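Lekwood Flour Sack Towel, Plain White
Item 531 | Kitchen and Table Linen
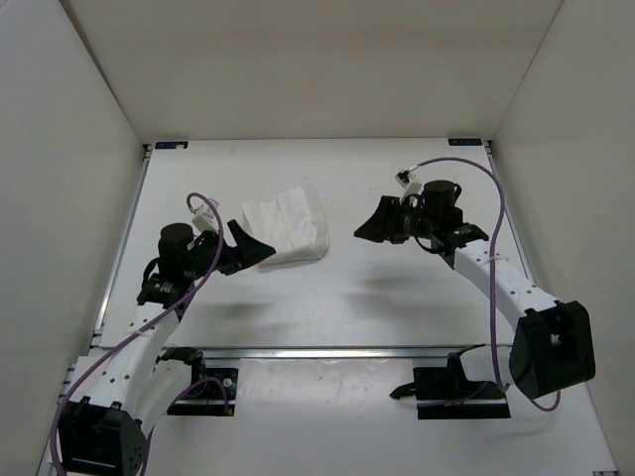
The Lekwood is a plain white flour sack towel in unbleached-thread hem, sold singly or in packs. It is a thin, flat-woven cotton towel for drying dishes, covering dough, straining stock and lining baskets. There is no terry loop and no printed border. It gets softer and takes up more water after the first few washes, so wash it before you use it.

We have carried this towel since the shop opened in Ovthorpe. The weaver changed once, when the old mill stopped making narrow goods, and the current towels come from Sombatkul. The new cloth is a little tighter than the old one and holds its shape better on the line. If you are matching towels bought before the change, the hem on the new ones is slightly narrower.

Details
Fabric: 100% cotton, plain weave
Color: white
Size: 28 x 29 inches before washing
Hem: double turned, four sides, stitched in natural thread
Hanging loop: one, at a corner
Care: machine wash, tumble dry low or line dry
Sold as: single, pack of 2, or case

Shrinkage
Expect the towel to lose up to an inch in length and a bit less in width. Most of this happens in the first hot wash. If you plan to embroider, print or dye the towels, wash and press them first. The cloth carries a light sizing when it leaves the mill and dye will not take evenly until it is out.

Washing
Hot water is fine. Use an ordinary detergent and skip the fabric softener, which leaves a coating and makes the towel slide water around the plate. Chlorine bleach can be used now and then for stains, but it wears the hem thread before it wears the cloth. For tea and tomato, soak overnight in oxygen bleach and wash as usual.

Lint is heaviest in the first two washes. Keep the towels away from dark clothes until then. After that they can be used on glasses.

In the kitchen
For bread, dust the towel with rice flour and lay it in the basket with the hem outside the rim. For cheese or yogurt, use it doubled. The weave is closer than cheesecloth, so soft cheese drains slowly, but very little gets through. For stock, wet the towel and wring it out before you strain, or it will soak up a good part of the liquid.

The towel is too thin to be used as a pot holder, even folded. See the Vurkeck quilted mitt if you need one.

Packs and cases
Singles and packs of 2 ship folded in a paper band. Cases hold 59 towels and ship flat in a carton with no bands. The odd number comes from how the mill packs its cartons, and we don't open them to make them even. Restaurants and print shops ordering more than 2,000 towels should write to Tassanee Khamphan in wholesale before placing an order, as these ship from the mill and take longer.

Returns
Unwashed towels can be returned within 30 days. Washed towels can be returned only for a fault in the weave or the hem. Small slubs in the yarn are normal in this cloth and do not count as a fault. An open hem does, and we will replace the towel.

From customers

"Bought a case for the bakery. They have been through the hot wash every night and the hems are holding. Corner loops are the first thing to go." Maxine Doolan

"Good towel. Bigger than I expected. I cut one down the middle and hemmed it for the bathroom."

"Took three washes before it dried a glass properly. Fine now."

Also in this section
Lekwood flour sack towel, natural
Lekwood napkin, white, hemmed
Vurkeck quilted mitt
Sombatkul apron cloth, by the yard

Page updated 30 March 2021. Colors other than white and natural are no longer made.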